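Bench helper wanted, part-time, from June

Serkbridge is looking for one more pair of patient hands. We put together small craft kits for schools and libraries, and our orders have grown faster than we have. The job is mostly sorting, checking and laying out the small parts that go into each kit, and if you are the kind of person who finds that restful, we would very much like to hear from you!

You would work three mornings a week at the long table with Lindalva Pimentel, who has been with us for 9 years and will teach you everything, including how she likes the sticks lined up before they go in the tray. There is a fair amount of chatting while we work — you are welcome to join in or just listen.
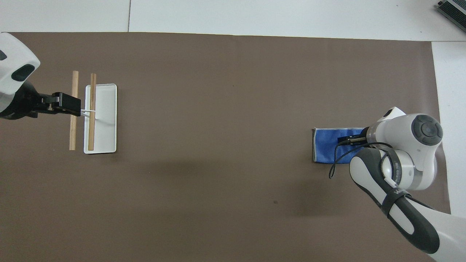 Photo: Toàn Ninh / Serkbridge

No experience is needed. We do ask that you have a light touch with wooden parts, that you can sit or stand at a table for a good part of the morning, and that you will speak up when a stick looks split or rough. Each kit in the Bidon range has 44 pieces, so a steady eye matters a lot more to us than speed.

Mornings start at 8:30 and finish at noon. Training is paid, parking is free, and the coffee is decent — Brock McIntyre sees to that.

To apply, send a few lines about yourself to Brock at Serkbridge, 67 Chettiar Road, or drop in any working morning and ask for him at the front desk.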